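right, quick thread on Trikell because im still cross and the kettle's on

Top of the table since March. 3 points clear at one stage it felt like 20. Now look at it. Two draws, a defeat at Kurnimach, and the lead is down to goal difference

The Kurnimach game was the one that did it for me. 103 minutes on the clock by the end – all that added time and we spent it passing sideways. Hit one long ball, just one!!

2,597 in the ground and I reckon half had gone before the whistle
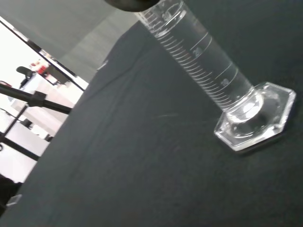

Hinojosa fans have been saying for weeks it would go like this, that a side with one striker and no plan B was never going to last until May.

Fair enough. Hard to argue. But Hinojosa have the worse run-in by miles, three away games and then Stasix at home, and Stasix havent lost on the road since before Christmas

What bothers me more is the midfield. Same three lads every week, legs gone by the hour. You can see teams waiting for it now. Sit deep, let us have the ball, go on 60

And the subs come on far too late. Always have 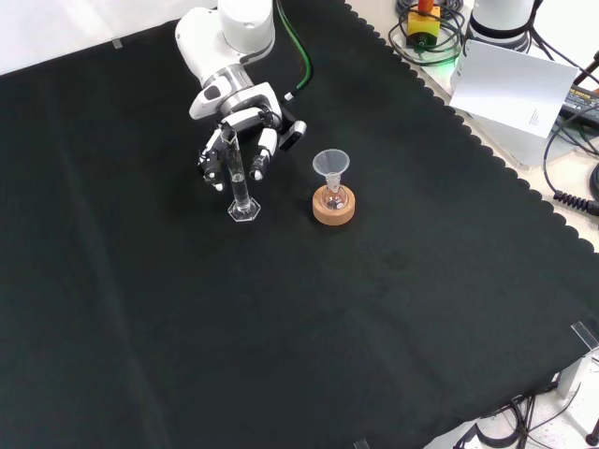

Anyway if we beat Stasix its back in our hands. Draw and its a mess – would need Hinojosa to slip up twice

Id put it at 50/50. Was a lot more confident a month ago tbh

Start the young left back, drop the captain to the bench for one game, play it quicker. Thats my team talk

Coach leaves at 9 if anyone still needs a seat, theres a couple going definately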